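本网站使用 Cookie 以改善浏览体验。继续浏览即表示您同意我们的 Cookie 政策。 [接受] [设置]

工作记录 七月 开放日

上午八点前到的。Thilini 已经把两张台子推到靠窗那边，地上的胶带是昨晚贴的，有一段翘起来了，重新压过。参观路线最后定成单向：从走廊进，先看海报，再看厨房任务那张台子，从仓库门出。去年是双向，人全堵在示教手柄那里，今年不想再来一次。

今天的分工：Habibur 讲解，我管急停和复位，Thilini 在门口放人，Marin 看日志和网络。Prasanna 下午才到，他负责接待 Flukby 那边来的人。

开机检查
- 机械臂回零正常，第二次回零时三号关节有一声轻响，复测两遍没再出现，先记下。
- 夹爪开合各跑了一组，行程没问题。指尖螺丝昨天紧过，今天又紧了一遍，左边那颗还能转小半圈。下次换成带防松胶的。
- 腕部相机延时偏高，Marin 说是交换机上挂了直播的缘故，把直播挪到另一个口以后好了。
- 急停按钮两个，都按过，都能断。遥控那只电池换新的。
- Dotska 的调度程序还是上周那个版本，没有更新。开放日当天不更新任何东西，这条写在白板上了。

参数
夹持力上限沿用练习时的设置。移动速度原来是 200 毫米每秒，练习时觉得观众会嫌慢，Habibur 想调高。我不同意，最后没动。讲解的时候多说几句话，时间也就填上了。单次任务超时设 600 秒，超了就自动退回安全位，由我手动复位。

第一场，九点半
来的主要是附近中学的学生，带队老师一位。Habibur 从抓取讲起，讲得偏深，前五分钟没人提问。后来他让一个学生自己用手柄去碰软球，气氛才起来。软球是我们练习抓取用的，轻，掉地上也不要紧，就是容易滚到柜子底下，场间去捡了一次。

学生问得最多的是“它知道自己拿的是什么吗”。Habibur 的回答是：程序里有一个类别标签和一个位置估计，至于算不算“知道”，要看你怎么定义。老师好像不太满意，学生倒是记下来了。还有人问能不能教它写作业。

这一场出了一次停机。原因是有个学生把书包放在台子边上，背带进了工作区，安全区检测触发，手臂停住。动作是对的，复位不到一分钟。但胶带线显然不够明显，第二场之前在台子前面加了一排椅子，椅背朝外。

第二场，十一点
Nusrat Cassim 带了她课题组的人来，做家务类任务的。她们不看热闹，直接问失败的情况。我把上周的失败记录调出来给她们看，按原因分了类：看错边缘的、夹住以后打滑的、规划绕远超时的。她对打滑那一类最有兴趣，说她们在金属器皿上也有同样的麻烦，反光的圆边，深度图上经常缺一块，估出来的位置会往里偏。

我们现在的做法是多拍几个角度再合起来，慢，但是稳一些。她建议试试只用轮廓去拟合圆，不管深度缺不缺。Marin 记了，回头试。她还提到她们用过 Zernum 的一种软指套，对薄边有帮助，缺点是沾油以后要擦。答应寄一对样品过来。

讨论拖长了，第三场推迟了一刻钟，Thilini 在门口让大家先看海报。

午饭
盒饭到得晚。趁空把手臂外壳摸了一遍，底座不烫。日志导出一份，放共享盘 Yoon 目录下。这个目录的命名乱，早上的和练习时的混在一起，我按场次重新分了。以后谁导谁写清楚场次，不要只写“新”“新2”。

第三场，下午一点半
一般公众，人比前两场多，有家长带小孩的。讲解词换成短的版本。小孩站在椅子上看，Thilini 搬了两个矮台阶过来，椅子不准再站人。

这场的演示还是滤篮。任务写在卡片上给观众看：夹住篮沿，保持姿态。观众喜欢看这个，大概因为家里水槽边都有类似的东西。比起摞方块，讲起来省事很多，不用先解释为什么要摞方块。

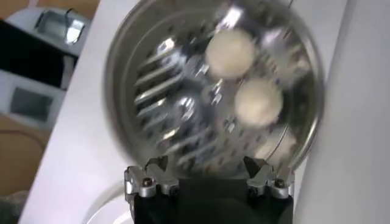 讲解当中有位家长问，为什么不直接用吸盘。Habibur 说底上全是孔，吸盘吸不住，大家都笑了。这句以后可以留在讲解词里，比我们原来那段讲夹爪选型的好懂。另一位问价钱，Habibur 只说了手臂是租的，没有报数。这个口径大家统一一下，问到价钱都请他们看联系页。

窗边下午的光比上午强，金属上的反光也重。我把百叶帘放了一半，Marin 在屏幕上比对了放帘前后的边缘检测，说放一半的时候干扰少一些，全放下来又偏暗。明年台子不要放窗边，或者提前借两盏带柔光的灯。

第四场，下午三点
Flukby 的两位由 Prasanna 陪着。他们关心的是连续运行，问手臂一天能跑多久、中间要不要人看着。我如实说现在离不开人，每一场都有人守着急停。Prasanna 补充了耐久测试的计划：目标是同一个抓取动作做 1000 次以上，中间不换指尖，记录磨损。测试还没开始，夹具图纸在改，对方要的话测完可以发一份报告。

他们还想看拆指尖，于是现场拆了一次。两边支架各一颗螺丝，拆下来很快，装回去时右边对位花了点工夫，孔位偏紧。其中一位拿手电照着看了半天齿口，问为什么做成带缺口的。我说是为了卡薄边，形状是试出来的，没有算过。他说他们那边也有不少东西是这么来的。

收尾
五点清场。手臂回安全位，断电，盖布。软球收进盒子，少的那只最后在门后面找到。海报揭下来卷好，下个月还要用，不要折。

待办
1. 三号关节的响声，空闲时录音，转给维护看。（我）
2. 指尖螺丝换防松的，左右一起换，右边孔位顺便修一下。（我）
3. 轮廓拟合圆的办法，先用已有的数据离线跑。（Marin）
4. 安全区胶带换成黄黑的，再加一道围栏绳。（Thilini）
5. 讲解词出长短两版，吸盘那句写进去。（Habibur）
6. 给 Nusrat 回信，附失败分类表，顺便问指套样品的尺寸。（Habibur）
7. 耐久测试夹具图纸，改完放共享盘，通知 Flukby。（Prasanna）

补记：晚上 Marin 查日志，第一场那次停机前后时间戳对不上，相机那边比控制器慢。估计是早上换交换机口以后没有重新对时。数据还能用，分析第一场的时候要先校正。以后动过网络就重新对一次时，已经加进开机检查表。

订阅实验室通讯，每月一封，可随时退订。 [输入邮箱] [订阅]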